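A Friday at the Movuvum Open Day

I went to Movuvum on a Friday in December, when they open the doors to visitors. From the station in Udus I took bus 2, and the driver showed me where to get out. The building is an old hall of the Brunex company. You still can read the name in big letters over the gate, although the last paint is almost gone.

At the entrance I paid 80 crowns and got a paper ticket with the number 966. I kept it, I like such small things. The visit was in groups, and our group started at 2 in the afternoon. First we saw the store room, with shelves up to the ceiling and every shelf with its own color of label. Movuvum collects and studies ordinary objects from the home and the office, the things we all touch each day and never look at. The guide spoke quite fast, but she repeated when I asked.

After the store room we had coffee in the corridor. There was also a poppy seed cake from the Šimek bakery across the street, and it was very good. I would go back to Udus only for this cake. Then we continued to the part I was waiting for, the tables.

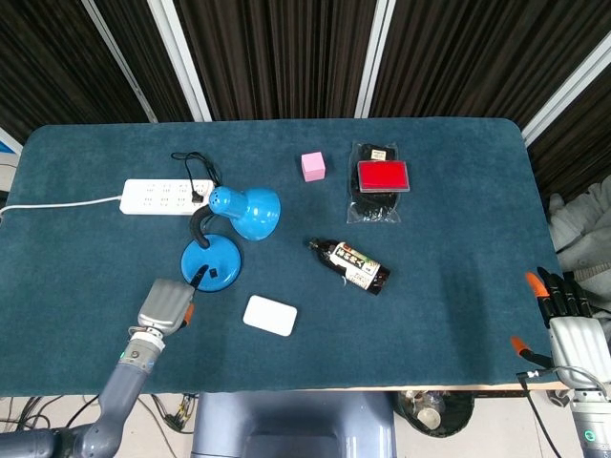 The Table Room

I liked the cloth on the table very much. It is dark teal, similar to felt, and the corners are rounded. With the brown pleated curtains behind it, the room has a little the feeling of a small theater. My grandmother had curtains in such a brown, so maybe I am not objective.

The things on it come from a desk, more or less. My favorite is the lamp. It is bright blue, both the round base and the shade, and only the neck is black and flexible. I had one of this type when I was a student, in yellow, and its neck was always falling down on my books. Next to the lamp is a white power strip with many outlets, and near the middle lies a dark brown bottle with a black cap. The label has Asian characters in black and red. I can't read them, so I do not know what is inside.

I also noticed the red ink pad with the silver rim, together with a plastic bag. In my first job I used an ink pad every morning for the incoming letters, and on Fridays my fingers were red until the evening. The pink cube I could not explain to myself at all.

Practical information

The tour is in the local language, but you can ask for a sheet in English at the ticket desk. Bags and coats stay in the lockers. Wear a warm sweater, the store room is cold in winter. The last bus to the station goes before the evening, so look at the timetable when you arrive.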